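Feb 4, 2019

Day 9 of teaching Modise to put laundry in a bin. I have a degree. My mother asked what I did at work today and I told her "robotics," and let her picture whatever she wanted.

The way it works: I drive the arms by remote, the computer records everything, and we do it again. One run is one demo. We're at 37 good ones. The folder also contains a great many that aren't good.

Jeans are easy. Jeans want to be picked up. Black fabric is my enemy, and black fabric next to more black fabric is where I lose my lunch hour. 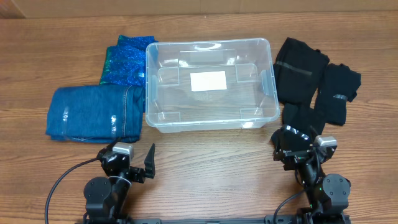 Anyway, rule for the Fasdale bench, learned the slow way: if you hesitate during a demo, the robot learns to hesitate. Last week's model would reach out, stop, and think about its life for 2 seconds. I know exactly whose habit that is.

Also please don't sneeze while holding the controls. See demo 22, or don't, I deleted it.

Plan is to move on to towels in April. Somebody suggested fitted sheets and I pretended my headphones were on.

Back to it. The arms are waiting and so is a pair of jeans.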